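Notebook, Kassa bench
February, started 8:40

Continuing with the question from last week: can the arm tidy up? Our sponsor at Brinine wants a sentence for their report about "chores," and I don't want to write a sentence I cannot defend. So today only small things on a flat board, before we go back to cutlery and to the tray of mixed screws.

Morning. Restarted the controller and loaded the Cita planner with the settings from before the holiday. The new settings are faster, but they approach too low and I don't trust them. Speed limit at 600 in the config file, same as the last good run. Checked the clamp on the tool by hand. It was fine, but I tightened it a little anyway.

The log folder now has 2,720 attempts in total. I went through the last 385 of them with coffee. 122 are marked as failed, and when I read the notes, most of these are not problems of grasping. The arm goes to a correct place for a wrong object, or it pushes a neighbor on the way. This is the same mistake I make at home with glasses in the cupboard, but I notice it and the arm does not.

What I think about chores, for the moment: putting a known thing in a known place, yes. Sorting screws by length, maybe this year, if they don't lie on top of each other. Clearing a kitchen table, no. On a kitchen table the things are soft, or half full, or they belong to somebody who is still eating. The Clorora people showed a video with a dishwasher being loaded, very nice, but I would like to know how many times they tried it.

11:15. Layout for the grouping task. I keep color and shape both in the instruction, so the command has to say "yellow heart" and not only "heart." Two columns, same colors next to each other, with gaps between the pieces. The gaps are generous. Later I will make them smaller and see where it begins to touch the neighbors.
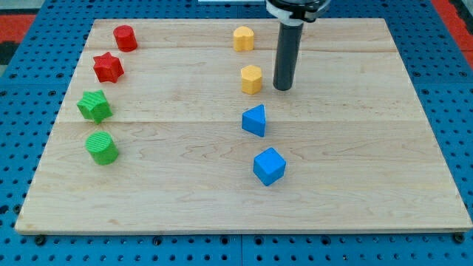

Grouping layout, tool low beside the yellow hexagon. Red and green left, yellow and blue right.

Points to remember for whoever runs it next:
- the two stars differ only in color, so the same goes for the two cylinders. Please test these pairs separately.
- write down pushes also when the final position is acceptable. I forgot this many times.
- do not change the lamp between runs.

Still open: how to score a piece that arrives in the right place but turned. For the cube I would accept it. For a fork in a drawer I would not - so perhaps the score must depend on the object. I will ask at the next meeting.

Stopped 12:30. Sentence for Brinine not written yet.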